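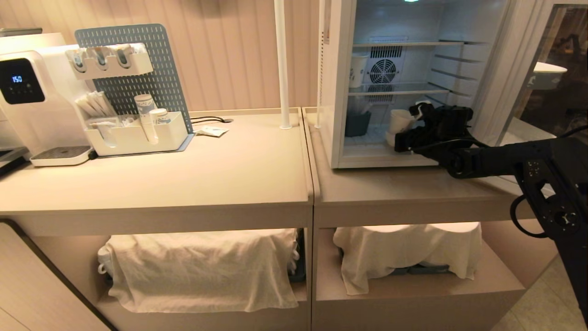
3.2 Shared refrigerators and the life of the half-used cup

Office refrigerators have attracted less scholarship than office politics, although the two overlap a good deal. Our interest is in the smallest of them, the counter-top model with a glass door, where whatever a colleague has put away remains on public display. Pimentel and Nkosi logged 1,530 door openings at the Karport site, and in 188 of these nothing went in and nothing came out. We have coded such visits as "browsing".

Two behaviours stand out. Cups colonise the upper shelf, where they are easy to reach and easy to forget. Containers sink to the bottom, and are defended there. Interview respondents were firm that a cup belongs to whoever filled it, and rather vague on who should empty it. One kept a cup of milk on the wire shelf for 10 working days and described it as "in use".
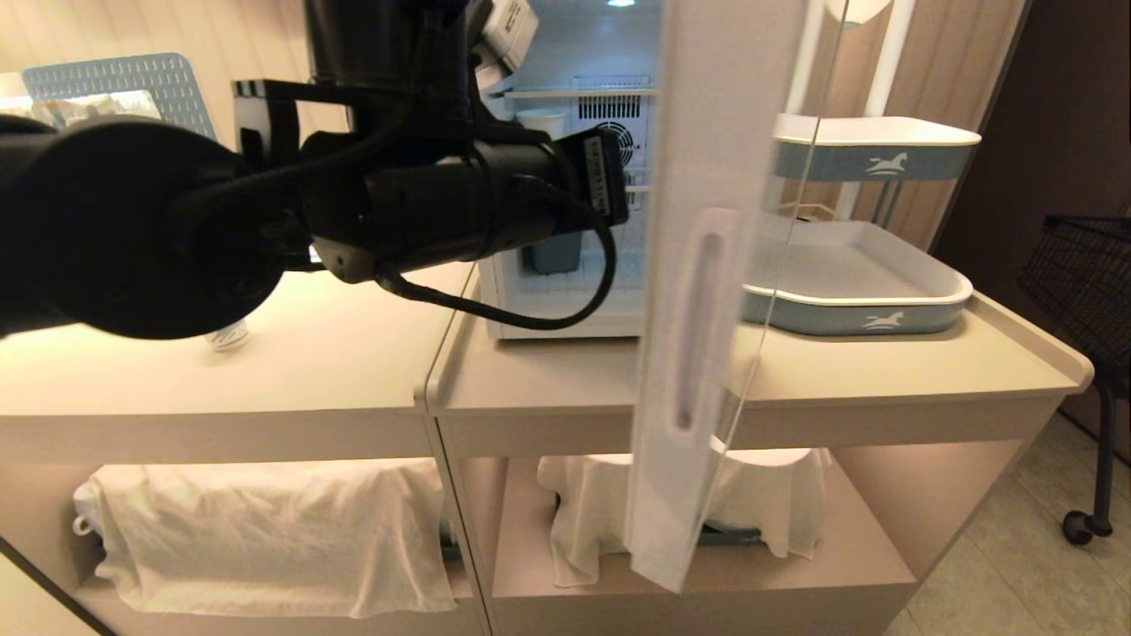
Figure 4. Mini fridge on the tea-point counter, door open, with a cup on the wire shelf and a gray-blue container at the bottom. Two-tier tray rack at right.

The neighbouring furniture matters too. A tray rack within arm's reach of the door offers a respectable alternative to the shelf, and Li (interview notes, February) found that staff treated it as a kind of waiting room for things they had not decided about. Labelling was tried at Karport and dropped. The labels were honoured by everyone except their authors, who assumed the rule was meant for the others. Section 3.3 takes up the separate and more bitter question of lids.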